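I have finally finished the first full draft of my walking notes for the Huanca trail, and I'm so happy about it that I'm posting before I've even fixed the typos! It started as a page of scribbles in June (mostly bus times) and it has grown to 26 pages, with a hand-drawn map that I redid 7 times until the river stopped looking like a snake.

If you're new to this blog, the Huanca trail leaves from the back of the old mill at Tiltow and climbs through pine woods to a bare ridge at 1421 meters. It isn't a famous walk. I love it more than any famous walk I've done, and I'll go on about it to anyone who sits still long enough.
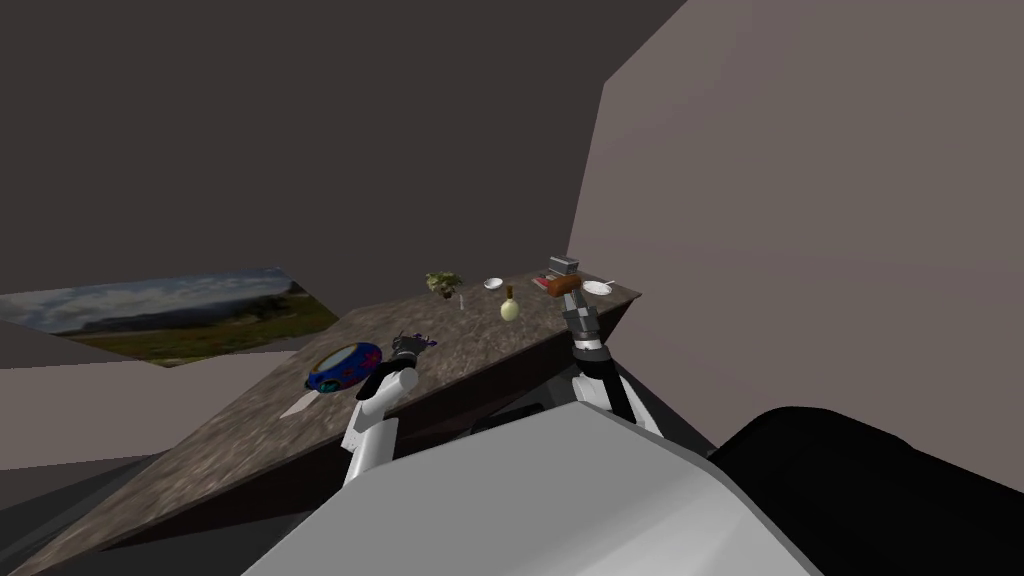
Granite-look countertop, with a landscape painting on the wall.

The first stretch is steep, so take it slow. You go up 309 wooden steps set into the bank, some of them pretty mossy, and then the path levels out and you get this wonderful long easy section under the trees where the ground is soft and you can hear woodpeckers. Yeison Betancur walked it with me last time and he stopped at nearly every stump to look at the mushrooms. We were passed by a family with a toddler. Twice, somehow.

After the woods comes Jarkari, which is only a spring and a stone hut with half a roof, but what a spot! Fill your bottles there, as the ridge is dry. I like to eat on the flat rock behind the hut - cheese, bread, an apple, and whatever cake has survived the climb.
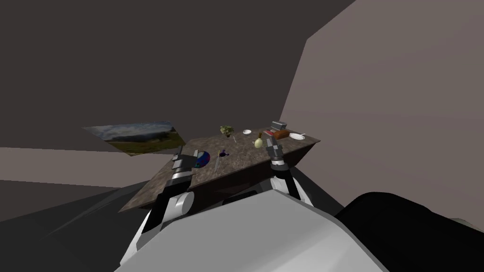 Mottled brown tabletop, a small white bowl and a bit of green.

Then the ridge itself. On a clear morning you can see all the way to Trollik and the lake behind it, and the wind comes up so hard that you have to shout. We got there at 10:30 and had it to ourselves for an hour. I took off my boots and lay down in the grass, and I think I may have fallen asleep.
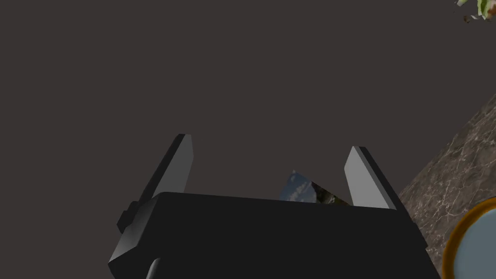

Going down, don't take the gully, even though it looks quicker on the map. I've tried it and I ended up sliding most of it on the seat of my pants. The shepherds' path on the north side is longer but so much kinder to your knees, and in early summer it's full of wild strawberries.

I still need to check the return buses from Tiltow, and Yeison wants a whole page on mushrooms (he's writing that one himself!). If you've walked any part of it and know where the second signpost went, please leave me a comment.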